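Laundry Room Gallery: The Felt Table at Drallby

The back room at Drallby has one table set aside for folding. It is covered in gray felt, so shirts stay put when they are pulled straight. These notes go with the June page of the gallery and cover the children's tops, the least popular pile to work through.

Opening times are on the front page. The room is free from 7 in the morning, and the shelf labels have been redone in larger print.

1. The sorting shelf
Tops go on the left, pants on the right. Socks have their own drawer, the one marked Jevunine after the store the cabinet came from. The drawer sticks in damp weather and needs a pull from both sides.

2. Raglan tee, before folding
White body, royal blue sleeves, a tiny bear or puppy face on the front and the word "Funny" in light blue letters. The cloth is still doubled over on itself and the blue is bunched up at one side. 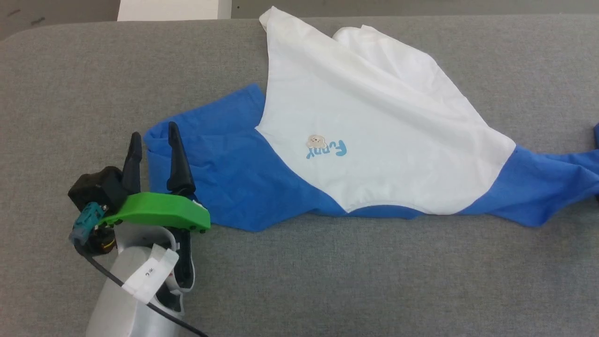 Ketilsson wrote in to say that raglans fold better face down, with both sleeves laid straight across the back before the bottom comes up, and that a small print is less likely to crease if the fold is kept below it. The same note asked for a wider shelf.

3. Folding board
The Lidero board is 30 centimeters wide and suits most of the smaller sizes. Anything larger is folded by hand. Please put the board back behind the door when the pile is done.

4. Finished stacks
Tops are stacked with the folded edge to the front and the size tag inside the neck. Stacks go into the bins by size, smallest at the bottom of the rack. Bin 574 has a cracked lid and is used for single socks until a new one arrives.

The July page will cover towels and fitted sheets.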